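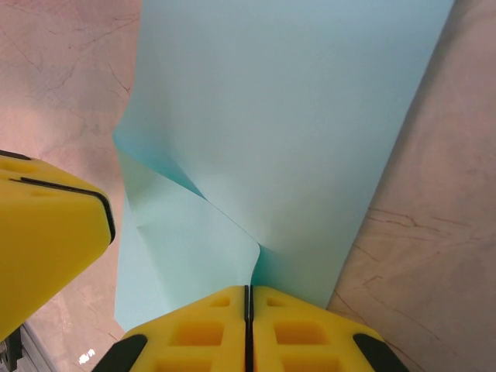

What does the manipulation software engineer at Dilen work on?

The role covers the control and planning stack for two-arm handling of thin, flexible sheets: grasp selection, motion generation, contact handling, and the tools used to log and replay all of it.

Position: Software Engineer, Bimanual Manipulation
Team: Ternent (control and planning)
Reports to: Ravinder Thibodeau
Type: Full time, on site
Posted: January 20, 2025

Background

Ternent is the runtime that drives our two-arm cells. It takes camera input from the wrists and from a fixed view of the workspace, estimates the state of the sheet, and sends joint targets to both arms. The state estimate is the weak part. A sheet that buckles between the fingers hides its own edge from the wrist camera, and the current tracker then reports a corner position that can be well off. The planner has no access to the tracker's confidence value, so it acts on the bad estimate as if it were good.

Our replay tool, Volent, lets an engineer step through a logged episode with camera streams, joint states and planner output on one timeline. The regression set holds 478 episodes. A full replay takes roughly 66 minutes on one workstation, and we want it short enough to run on every merge.

Duties

Maintain the dual-arm controller, including time synchronization between arms and limits on internal force when both grippers hold the same sheet.
Pass tracker uncertainty through to the planner and define what the planner does when it is high.
Write the regrasp logic for folds and pinched creases.
Extend Volent so that a replay can be branched at any timestamp with a different planner build.
Review calibration results for wrist and fixed cameras and keep the calibration code under test.
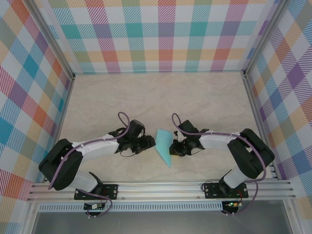

Requirements

At least 5 years of professional work in C++ and Python, with code that has run on physical arms.
Working knowledge of inverse kinematics, impedance control and sampling-based or optimization-based planning.
Experience debugging timing faults across processes.
Ability to read a log and write a clear fault report from it.

Useful but not required

Prior work on deformable objects. Learned policies trained from teleoperated demonstrations. Linux real-time scheduling. Experience with a large replay or simulation test suite.

Terms

The team has two openings at this level. Both start in September. Engineers share cell time through a booking calendar and are expected to run their own tests on hardware. On-call duty does not apply to this role.

How to apply

Send a resume and one code sample to Ravinder Thibodeau through the Dilen careers page, with "Ternent" in the subject line. The sample may be in either language and should include its tests. Selected applicants will have a technical call, followed by a day on site working through a logged fault in Volent.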